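Prullbridge Community Hall: Kitchen and Serving Area Inspection, November
Reading time: 2 minutes

Inspector: Pranab Seneviratne
Area covered: main kitchen, serving counter, dry store

1. Exits and walkways. Satisfactory. Both doors open fully. Boxes stacked beside the rear door must be moved before the next booking.

2. Fire blanket and extinguisher. Satisfactory. Tag is current. The wall bracket is loose and should be tightened.

3. Refrigerator. Action required. The log has gaps on several mornings. The hot holding cabinet read 141 degrees Fahrenheit at 10:30 a.m. and is accepted.

4. Cleaning supplies. Satisfactory with comment. Sponges used on food surfaces are to be kept apart from those used on floors and replaced when torn or stained. Chemicals must stay in their labeled bottles.
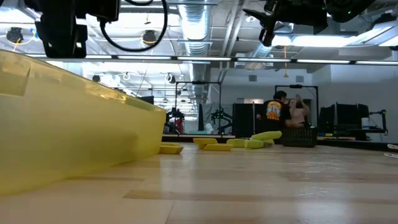 Item 4: Yellow sponges and yellow plastic container on tabletop.

5. Dry store. Action required. Two bags of flour were found open on the bottom shelf. All open goods must be sealed, dated, and stored off the floor.

6. Electrical. Satisfactory. The Rela mixer cord was replaced following the previous visit. Extension cords are not permitted near the sink.

7. Occupancy notice. Action required. The posted limit of 81 persons is faded and must be reprinted.

Items 3, 5, and 7 are to be corrected and reported in writing to the hall office. Item 1 will be checked again at the next visit.

Related items
Plunemow Annex: Stairway Checklist
Kitchen Booking Rules
How to Report a Hazard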